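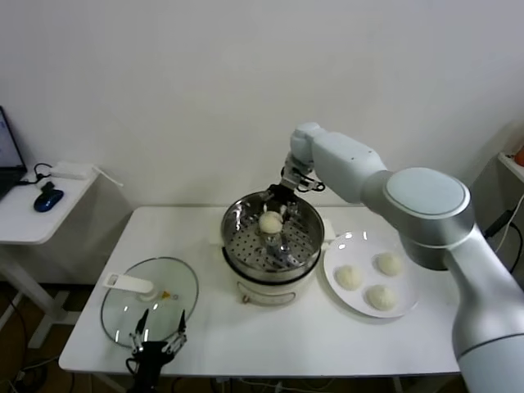

School meal programs are judged, almost everywhere, by what they cost per tray. The figure is easy to collect and easy to compare, and it appears on the first page of every report that reaches a board of education. It says very little about whether the children ate. A kitchen that serves plain, warm, soft food, such as a round white bun held over a steamer, may look less impressive on a menu than one offering a dish with nine ingredients, yet the bun is often eaten and the dish is often returned. The position of this essay is that districts should give at least as much weight to what is eaten as to what is spent, and that the length of the lunch period deserves attention before any further change to the menu.

The Drolbridge district, where I have worked on nutrition policy for many years, offers a useful case. Its largest elementary school enrolls 262 pupils. In March the kitchen staff there agreed to record what came back on the trays over a period of 3 weeks. On the first day of the exercise, 147 pupils returned their main dish with more than half of it uneaten. The menu that day met every nutritional requirement then in force. It had been approved without comment and, on paper, it was a success.

When the results were presented, the first response was to blame the food. This is a natural response and sometimes a correct one. Abrehet Mersha, who manages the kitchen, took a different view. She asked how long the children had been sitting down before they were told to clear their places. The lunch period was listed as twenty-five minutes, but that figure included the walk from the classroom, hand washing, the line at the counter and the return of trays. The last class to be served had seven minutes at the table. No recipe can make up for that.

It is sometimes argued that children will eat quickly if they are hungry enough. Those who make this argument have usually not spent much time in a lunchroom. Young children talk, open containers slowly, drop things and need help. A pupil of six who has been given soup and seven minutes will finish the bread and leave the soup. The same pupil, given fifteen minutes more, may well finish both. The difference has real consequences for the afternoon, and teachers know it well. Candela Carrasco, who teaches second grade in the same building, has long kept crackers in her desk at her own expense. A public institution should not depend on such arrangements.

The objections to a longer lunch are serious and should be met fairly. The school day is already full. State rules fix the number of instructional minutes, bus schedules are shared among several buildings, and staff contracts set the hours of supervision. Aurelio Montes, who prepares the district timetable, has pointed out that adding ten minutes to lunch at one school moves the final bell at two others. He is right, and any proposal that ignores this will fail. It remains the case that schedules are regularly rearranged for testing, for assemblies and for athletic events. The question is one of priority, and meals have been given a low one for a long time.

A second objection concerns money. Longer periods require more hours from lunchroom aides, and districts with small budgets cannot simply create them. Part of the answer lies in the waste itself. Food that is bought, stored, prepared, served and thrown away has been paid for at every step, and so has its removal. A district that reports a low cost per tray while discarding a large share of what is on the tray has not saved what it believes it has saved. Cost per meal eaten would be a more honest measure. It would be harder to calculate, and in many places it would be embarrassing at first.

There is also the matter of who is consulted. Menu changes in Drolbridge pass through a purchasing office, a dietitian and the board. Kitchen staff are informed afterward. Yet they are the only adults in the system who see every tray go out and every tray come back. They know that rice held too long at the counter is left behind, that apples are eaten when cut and carried away in pockets when whole, and that a familiar side dish makes an unfamiliar main dish more acceptable. This knowledge is practical and current, and it should have a formal place in the process.

The neighboring district of Kovdale has taken a modest step in this direction. Its schools now hold recess before lunch in the lower grades, so that children arrive hungry and have no reason to rush out to the playground. The change required no new equipment and only minor adjustments to supervision. It may not suit every building, particularly where winter clothing must be put on and taken off, but it deserves a fair trial elsewhere.

I would ask the Drolbridge board to adopt two measures before the next school year. The first is a guaranteed minimum of twenty minutes at the table, counted from the moment the last pupil in a class sits down. The second is a short record of returned food, kept by kitchen staff during paid hours and published alongside the cost figures. Neither measure settles what should be served, and families will continue to disagree on that subject, as they should.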